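Two Weeks With the Okix Hand Grippers - Photo Gallery

I've been living with a pair of Okix hand-held grippers from Rorkitz, and this is the picture page I promised to go with my longer write-up.

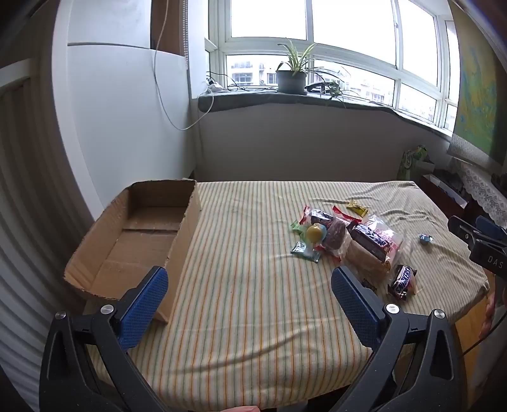

Snack table, grippers open. Empty box on the left, pile on the right, and yes, there's a mini Snickers in there.

If you're new to these, the Okix is the kind of gripper you hold in your own hand. You squeeze, the jaws close, and what you do gets recorded so that a robot arm with the same jaws can learn from it later. I rented the two-hand kit for my own kitchen-table projects, and the snack job was my favorite of the bunch, so that's the one I'm going to talk you through here.

What the job is
Sweets and wrapped snacks go from the cloth into the cardboard box. That's all of it! I know it sounds like something you'd give a toddler to keep them busy, but wrapped food is a really good test of a gripper. Film is slippery, ends are crimped, half the packets are mostly air, and the soft cakes squash if you even think about them too hard. If a kit can handle a bag of mixed sweets without making crumbs, I'm interested.

The finger pads
My favorite thing about the kit, easily. The blue pads are textured, and you can feel the difference the second you pick up something in shiny plastic. I had a cheaper set from Wumbei last spring with smooth pads and I spent most of my time chasing candy across the table like a cat. With these I could pinch a packet by its serrated end and lift it straight up. Bread and cake need a lighter squeeze, and I did flatten one before I got the hang of it (still tasted fine).

The jaws
Wide open, they'll go around a fat bread roll with room to spare. The linkage is black, with silver screws you can get at from the outside, and I like that a lot more than I expected to. One of mine came a little loose after the first few days, I gave it a quarter turn with the driver from the kit, and it has behaved ever since. The rental box also had 4 spare pads in it. I haven't needed them yet.

Small stuff
Tiny foil-wrapped candies are where you find out how patient you are. The tips do meet cleanly, but you're working blind for the last little bit because your own jaws block the view. My trick is to come in from the side and low, almost scraping the cloth. It took me 3 evenings to get decent at it - after that it was kind of relaxing, like a very slow arcade claw game that you're allowed to win.

About that cloth
I'd go with a tablecloth over a bare table for this sort of thing. On my bare tabletop the pads made a clacking noise every time I came in too low, and the round things rolled away. Stripes are handy too, you can use them to line yourself up. The only catch is wrinkles. Close the jaws on a fold and you'll drag the whole snack pile toward you, box and all. Ask me how I know.

The box
Any old cardboard box will do. I cut mine down with a kitchen knife and it shows. Keep the sides low enough that your wrist clears the rim, or you'll be bumping it on every single drop. A heavier box would stay put better, so next time I may tape mine to something.

Two hands or one?
You can rent a single gripper and save some money. I'd still say get the pair. Most of the candy I picked up with one hand, but when something big and floppy comes along, a second gripper to steady the other end saves a lot of swearing. They do get tiring, though! My thumb started complaining after 16 minutes or so of steady picking on day one, and I now stop for coffee well before that.

Recording and saving
Rorkitz has you send your sessions through an app called Hiltasier, and it's the weakest part of the whole deal. The screens are plain and the buttons are tiny. It logged 642 pickups for me over the rental, and I have no complaints about lost files, but the upload bar sits there doing nothing for ages and then jumps to done. I got into the habit of starting it at bedtime.

Stuff I'd change
Softer grips, please. A clearer light to say it's recording. And a carrying case that closes without me having to lean on it.

Would I rent it again?
Yep, and I've already put my name down for another go in November. I want to try fruit next, then maybe socks, and I'd love to see how those pads do with grapes. If you've used the Okix on anything squishy, leave me a comment and tell me how it went - and if you know a way to speed up that upload, please, please share it.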